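Adside open afternoon: an hour with one robot and its keeper

Posted under Visits

Kurbridge in August offers a duck pond, a closed museum and the Adside workshops, which let the public in one afternoon a year. I had already seen the duck pond.

Adside is at the far end of the trading estate, past a tile warehouse and a place that hires out marquees. You sign a sheet, get a sticker, and are told not to touch anything, which I was told 7 times in all, once by a poster. The programme promised four stops. I went to one and stayed there, so anyone wanting news of the laser cutter will have to look elsewhere.

My stop was the Perent cell, a two-armed robot that practises putting small parts into holes. The talk was less about what it does than about what it takes to keep it doing it, and I found that far more interesting than I'd planned to. Most robot demonstrations are like cookery programmes. You get the finished cake. This was an hour on how they clean the oven.

Setting up comes first. The cell lives behind black curtains hung on a frame, with a dark cover on the table. Our guide said the curtains went up after a bad spring in which the cameras did well every morning and poorly after lunch, when the sun came round to the roof lights. They had checked the software for weeks. The curtains cost less than the biscuits.

Then there's the log, a proper paper one on a clipboard. It stood at 3864 hours when we visited. At 4000 the wrists come off and are opened up, greased and closed again, a job that takes two people and most of a day, and which everyone present was clearly hoping would fall in somebody else's week. Every 1000 hours in between, the fingers are checked for play. The method is to hold each fingertip and wiggle it. I asked if there was an instrument for this and was told yes, but wiggling is quicker and the instrument agrees with it.

Cables are the real enemy. Motors hardly ever fail, apparently, but a cable that is bent the same way all day will give up sooner or later, and usually inside the sleeve where you can't see it. The rule at Adside is that every loop gets enough slack for the arm's longest reach and no more. Too tight and it pulls; too loose and it catches on the furniture. An old one was passed round for us to feel the soft spot. I felt it and nodded. I could not find the soft spot.

A good deal of the hour went on the board, the Sarmiento board as they call it, after the street where the first one was made. It is cheap and plain, and it is swapped out when the holes wear. A worn hole is a flatterer, the guide said: the robot's scores go up and it has learned nothing. They keep one unused board in a drawer and try the parts in it by hand to see how far the working one has drifted.

Lining it all up is the last job before a run. The hand is brought down slowly over a part on the board and stopped short, and someone looks to see whether the fingers are where the computer believes them to be. If they aren't, the correction is typed in and the whole thing is done again. It was very slow. A boy near me asked when it was going to start, and was told it had.

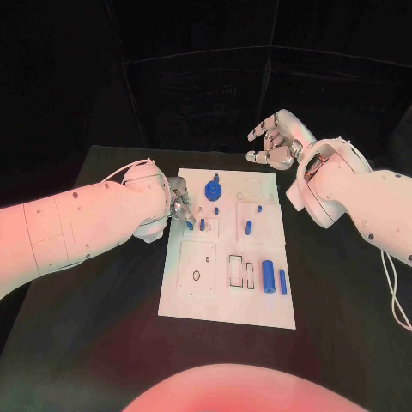

The Perent cell at Adside: left hand over one of the small blue parts, right hand open above the far edge of the board.

I liked the wrists best, great round things, and far bigger than the parts they are there to serve. It's a lot of shoulder and elbow to bring to bear on a peg. Then again, I've seen my own family put up a shelf.

Questions ran over. Someone wanted to know if it could fold shirts (no), and someone else what happens in a power cut (the arms have brakes, and you go and put the kettle on).

Practical notes. Entry is free, parking is on the verge, and the tea is in the unit next door, where the queue was longer than the one for the robot. The talk is given on the hour and you stand throughout. Wear flat shoes, and get there for the two o'clock one if you want to be near the front.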